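**Ticket 124: thread keeps getting mixed up at the suturing bench**

Opened by Adaeze Yusuf, Prurnton skills room
Status: open, waiting on a supply answer

Hello Omar, and sorry in advance for the length of this one (you did say to put everything in!). We've had trouble through most of the closing exercise, and I don't think it's the trainees. They close the first part of the incision nicely, then somewhere after the second stitch they pick up the wrong strand, pull, and the knot they were building goes slack. Femi did it as well, and he's been tying knots since before I could spell "suture".

**What we've tried so far**

- Trimmed the tails on finished stitches shorter. A bit better, but the short ones were fiddly to check afterwards.
- Moved the drape back and smoothed it down. No change that I could see.
- Swapped to a fresh packet of the dark thread from the Lumenta box. Same muddle.
- Asked everyone to park the needle to the right before tying. This helped the most, and I'd like to keep it whatever else we decide.

**Where it goes wrong**

It's the point where there are loose strands on both sides of the jaws. The pale blue one runs up from the right-hand tip, with a dark one heading off to the right above the needle, and the dark thread is hard to follow once you're concentrating on the knot. 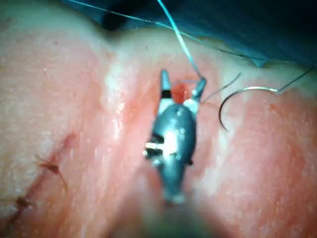
**Reply from Omar Khalaf, 18 Nov 2021**

Thank you Adaeze, lovely and thorough as ever. Could you try one full closure with the light blue only, and leave the dark packets in the drawer? Give people 14 minutes and don't prompt them. I'll ask Folasade whether Brurlow can send more of the blue before December.

**Still to do**

- Blue-only run, Femi first
- Folasade to check stock
- Rewrite step 2 of the bench card to mention parking the needle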